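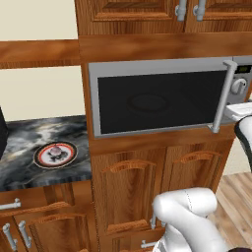
Built-in microwave with the door closed.

New album: Tritano, "Plenley"

Tritano's second album came out on 10 Sep 2022 on the Dobre label, and copies have now reached the shop. It is a solo piano record for the most part, with cello on two tracks and a little pump organ on the last one. The running time is 47 minutes.

Tritano is the recording name of Aivar Žukauskas, who has played our spring series twice. Members who came to the February concert heard four of these pieces in early form. "Prendport" was the long one that closed the first half. On the album it has lost its slow introduction and starts right on the left-hand pattern, and it is better for it. The middle part still wanders a bit. I would have cut a minute there.

The first album was recorded in a church and had a lot of echo on it. This one was done in a small room on an upright with felt over the hammers, and you can hear the pedal go down and the bench creak. Some listeners will find that distracting. I got used to it by the third track, and on "Ferry Times" the creak lands so close to the beat that I wondered if he had left it in on purpose. He says he didn't notice it until the test pressing.

The title track is the one most people will want to hear first. It is a slow waltz in a minor key, and the tune comes back three times with the harmony changed under it each time. The cello enters on the last repeat and plays very few notes. "Cold Harbor Road" is faster and closer to folk music, with a drone in the bass that never lets up. "Second Stair" and "Lamp" are short sketches, both under two minutes. I skip "Lamp" most of the time. The organ piece at the end, "Low Water," is the biggest change from his earlier work, and I hope he does more of this.

Fans of the first record should know that there is less here in the way of big melodies. It is quieter and takes a few plays. 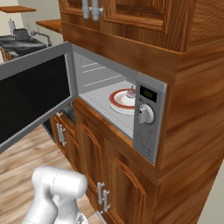
Microwave open, plate inside.

Formats: CD and LP. The LP is limited to 500 copies, of which 100 are on clear vinyl. We were sent 2 of the clear ones and both are spoken for. The black vinyl is in stock. The LP leaves off "Lamp" for reasons of space, but a download of the full album comes with it.

Sheet music: A book with seven of the pieces is due from Dobre this winter. The arrangements are by Žukauskas himself and are meant for players of middling ability, except for "Prendport," where the stretches in the left hand are wide. Send us a note if you want a copy held.

Also in: the first Tritano album is back in print on CD after being hard to find for a while. It has the same track list as before and a new cover. The booklet now includes the notes on the church organ that were missing from the first printing.

To order, reply to this newsletter with the title, the format and your member number. The catalog number for "Plenley" is Dobre 123. Orders can be picked up at the shop during normal hours or mailed at the usual rate.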